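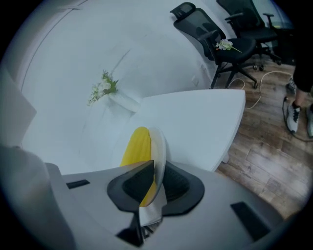 How big should the flowers be on a large white table?

Smaller than you'd think, and low enough for two people sitting opposite each other to talk over them.

Right, that's my opening, and then I'll say hello properly. Notes for the Pleltcombe talk, 11 February 2023. I've got 40 minutes including the tea, so if I start on about vases somebody please wave at me.

Slide 1. Why I care. I came to this by moving into a room with white walls, a white table and a wood floor, and thinking it looked like the inside of a fridge with a nice floor. Ludmila Tóth came in the next morning with a bunch of white blossoms and plonked them down, and I was amazed at how much better I felt about the place (tell the story about the mug she used, but keep it short!).

Slide 2. White on white. People say white flowers vanish against a white wall. I don't agree. The leaves do the work, so buy the bunch with plenty of green in it and don't strip it all off. If a sprig drops out, stick it in a glass of its own — I've had a week out of a single stem before now.

Pause for anyone who wants to argue. Tudor Ilie will, he likes everything orange.

Slide 3. Where on the table. My rule is the middle for a table people walk round, and the wall end for a table people work at. With a laptop, a notebook and a coffee per person you run out of middle very quickly, and then the flowers get shoved about all day and end up on a chair. 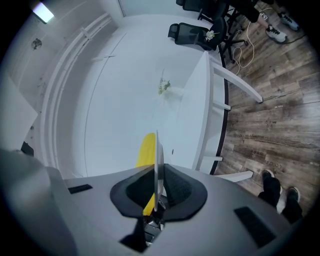
And if you really can't decide, put them down, go and make a drink, and look again from the doorway. The doorway is where everybody else sees them first. I had ours too far over for most of August and only noticed when I came in carrying a box and had to stop.

Slide 4. Colour. Pale yellow-green is my favourite for a plain room. It's fresh without shouting, and it looks good near wood. Try one strong yellow thing somewhere else in the room as well, a bowl of lemons or a daft ornament, whatever you've got. Just the one, though. At Paninau they went for nine and it looked like a greengrocer's.

Ask: who's got a plate at home they never use? (Hands up.) Plain round white ones are lovely for this sort of thing. 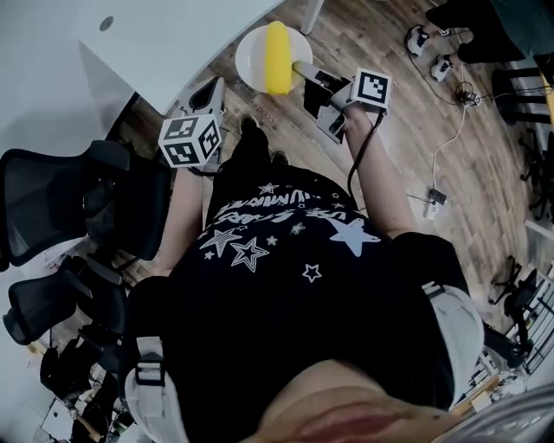

Munteanu Rooms and Tables Club

Slide 5. Floors and chairs. I know, I said flowers, but bear with me. A wood-plank floor is the warmest thing in a white room, so let people see it. Push the chairs in, coil up any spare cable and tuck it by the wall. Black office chairs look much tidier in a row than scattered.

The Jerkoter handout has my list of what lasts and what flops. Take one each, there are 2 sides to it, and people always miss the back.

Questions, then tea. Booking for the next one is on extension 3233. Remember to bring the bucket home.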